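Blocks wanted at the Bolholm toy library
1/14/18

I stopped by the Bolholm toy library this week to see how the big block sort is coming along, and wow, people really do keep everything! The shelves by the door are stacked with old sets waiting to be matched up, and I spent way too long digging through them (I had one of those sets as a kid and I'm still a little sad about it).

Raymonde Melnyk, who started the library with a card table and a box of puzzles back in 2000, told me the goal is to have 949 blocks sorted by size and color before the doors reopen in February. The plain ones are the hardest to place, she said, as so many sets used the same reds and greens.

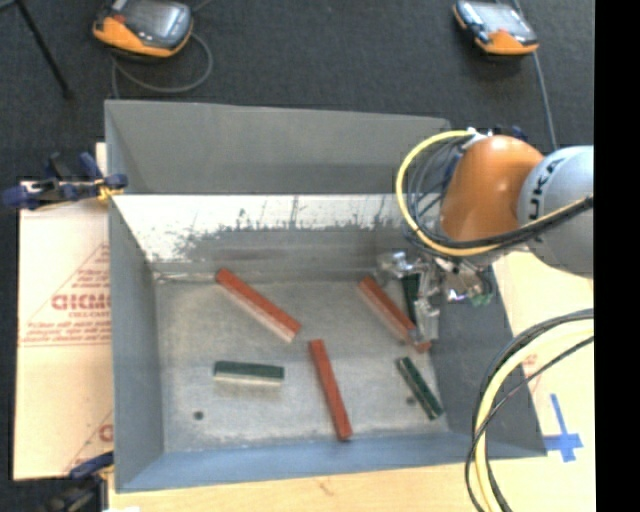 Long red blocks and shorter green ones in a grey metal bin.

I love the metal bins, by the way. They're scuffed and scratched and look like they've had a long life already, and Raymonde likes that they can be hosed out. Each finished set will go into a cloth bag with a tag, and families can borrow up to six bags at a time.

Got blocks in your attic? Damir Hoxha is taking donations at the side door on Bahrami Street every Saturday until 3. Odd pieces are fine, and so are half sets, but please leave out anything with batteries. He's also hoping somebody has a spare label maker, so if you've got one in a drawer, bring it along!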